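Home | Museum | Restoration | Join us | Contact

Gun crew wanted for our field howitzer at Fandero

I run the artillery section at the Fandero military museum, and I need people! We fire blanks at our summer displays, and after losing half the crew in February I'm short of loaders and a layer. No army background needed – I'll teach you the drill myself. You must be 18 or over and okay with loud noise. Pay is $131 per display day, lunch included. Write to me by 17th March and tell me which days you can do. 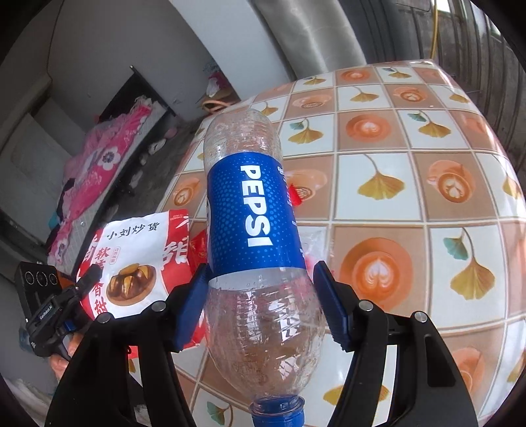

Pepsi bottle, blue cap and all.

Shares 18 | Comments 0

© Fandero Museum | Contact | Back to top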